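Room check, mirror wall end — Larcombe, 2007-10-02

White partition with the oval mirror, walked round and looked at before the room goes back on the bookings list.

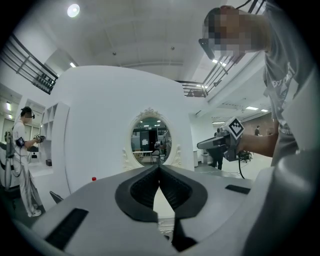
Tuulikki Valtonen wants the mirror fixing looked at first, as the frame on the Brerkeo one worked loose in July and they only found out when it was dusted. Fair point, moved it to the top.

1. Mirror fixing. OK. Pushed at crest and both sides, no rattle. Scrollwork wants a dry brush, no spray.

2. Mirror glass. OK. No chips felt at the rim.

3. Partition, upright and steady. Pass, just. Slight give if you lean on it — do not lean on it. Recheck in 8 weeks.

4. Black bracket low down on left side. Sticks out at floor level, toe hazard. Needs tape or a cover. NOT DONE.

5. Small red cap on the white, bottom left of partition. Pick up, find out what its off. Bin if no one claims it.

6. Ceiling lights. All working. One buzzes, reported to Hakala agian.

7. Table and chair. Chair OK. Table feet want new pads.

8. Way round the partition. Keep 70 cm clear both sides, measured 60 on the left with the table out. Move table.

Overall: usable, items 4 and 8 to be sorted before next booking.

Comments

Aleksi Pitkänen: can do the bracket, have tape left from Dundimside. Yellow or black?

Tuulikki Valtonen: yellow pls. And who signed off 60 last time

Aleksi Pitkänen: me, sorry. Table was folded then

Larcombe Rooms — queries to the front desk. Back to top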